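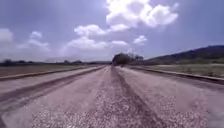
4.2 Issue length and crossover reading

The Tudgate sample holds 957 single issues of superhero comics, coded by page count and by ties to other titles. Readers logged each issue on the Hekdale form. Crossover issues were finished in one sitting less often than stand-alone issues – a gap that held for all 11 series (Figure 3). Following Li, we treat recap pages as story pages. Removing them changed the coding of 57 issues and left the order of the series unaltered.

Figure 3. Single-sitting completion by series.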